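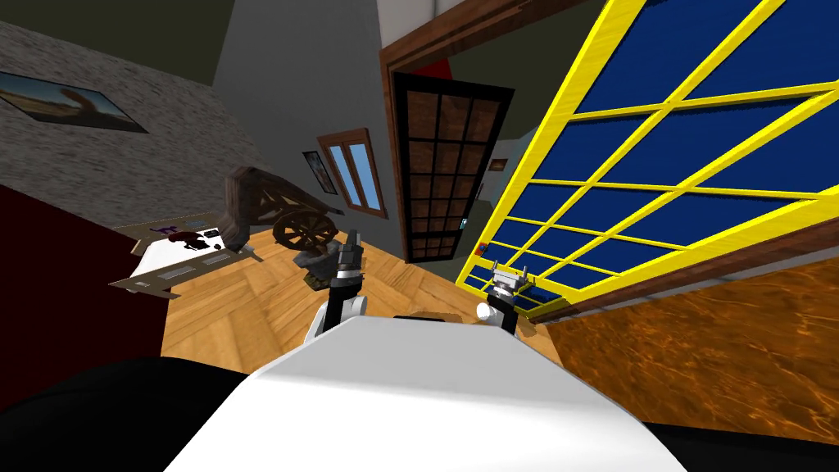
4.2 シミュレーション評価を安全適合性の根拠とする慣行について

家庭用移動マニピュレータの分野では、仮想住宅内での試行結果をそのまま「安全要求を満たす」という主張の根拠に用いる例が増えている。本節ではこの慣行を検討する。先に立場を述べておくと、著者らは現行の運用指針の多くについて、書式は整っているが検証の中身が伴っていないと考えている。

検討の対象は、Clukari指針(社内規程として公開されたもの)とWuvus評価手順の二つである。前者は評価用住宅を10種類以上用意することを求め、後者は住宅の種類を問わない代わりに、1機体あたり275回の試行を求める。どちらの数字についても、根拠となる文献や予備実験は本文に示されていない。著者らが関連資料をたどった範囲では、Clukari指針の「10」は旧版の付録にあった作業例の個数を引き継いだものと読める。試行回数についても事情は似たようなもので、検出したい事象の発生率を定めないまま回数だけが固定されている。発生率の低い接触事象を論じるのに、この回数で足りるのかどうか、指針の読者には判断のしようがない。

図3 双腕機体の搭載視点による仮想住宅内の一場面。手前の白い面が機体上面、左右に把持部が見える。室内は大きく傾いて映る。床は寄木のヘリンボーン張りで、左寄りに車輪付きの木製台車が置かれている。

図3のような視点は、指針の文言と実際の評価条件との隔たりを考えるうえで都合がよい。Clukari指針は「視野は作業領域を十分に含むこと」と定めるが、「十分」の定義はない。図3では下側の広い範囲を機体自身の上面が占めており、左下と右下の隅は黒い影になっている。機体直近の床をどこまで確認できれば適合とみなすのか、指針からは読み取れない。水平に対する傾きについても規定がなく、この図のように部屋全体が斜めに映る条件が、適合する評価に含まれるのか除外されるのかは、評価者の裁量に委ねられている。裁量そのものを否定するつもりはないが、裁量の結果が報告書に残らないのは問題である。

物体の扱いはさらに曖昧である。図3の左把持部の近くには暗灰色の物体があるが、石のようにも鉢のようにも見え、画像だけでは種別を定めがたい。Wuvus評価手順は障害物を「固定物」「可動物」「壊れ物」に分類して記録するよう求めている。しかし分類の基準となるのが見た目なのか、シミュレータ内部に設定された質量や摩擦係数なのかが書かれていない。内部設定に従うなら記録は一意に決まるが、それは実機の知覚系が利用できる情報ではない。見た目に従うなら、記録は評価者ごとに割れる。

この点を確かめるため、Rostami環境で生成した静止画を用い、2名の評価者に独立に障害物の分類を行わせた。判定が食い違ったのは43件であった。食い違いの多くは床置きの小物に集中し、家具や建具ではほとんど生じなかった。評価者の数が少なく、この結果から一般的な不一致率を論じることはできない。それでも、手順書に従えば同じ記録が得られるという前提が自明でないことは示せたと考える。

もっとも、Fullier社の技術報告は、仮想環境での評価は実機試験の前段のふるい分けにすぎず、厳密な再現性までは要らないと主張している。前段に限るという用途であれば、著者らも大筋で同意する。ところが同じ報告の適合表では、接触力に関する項目を除くすべての欄が仮想試行のみで「適合」と記されている。前段の位置づけで集めた証拠が、表の上では最終判定として扱われているわけである。

以上から、運用指針には少なくとも次の事項を明記すべきである。視点の取り付け位置と傾きの許容範囲、自機による遮蔽の扱い、障害物分類が参照する情報源、試行回数を定めた際に想定した事象の発生率。いずれも新しい技術を必要とせず、記載の手間も小さい。これらを欠いた適合表については、試行回数の多寡にかかわらず、本稿では安全性の証拠として数えない。次節の比較表でも同じ基準を用い、該当する欄は空欄とした。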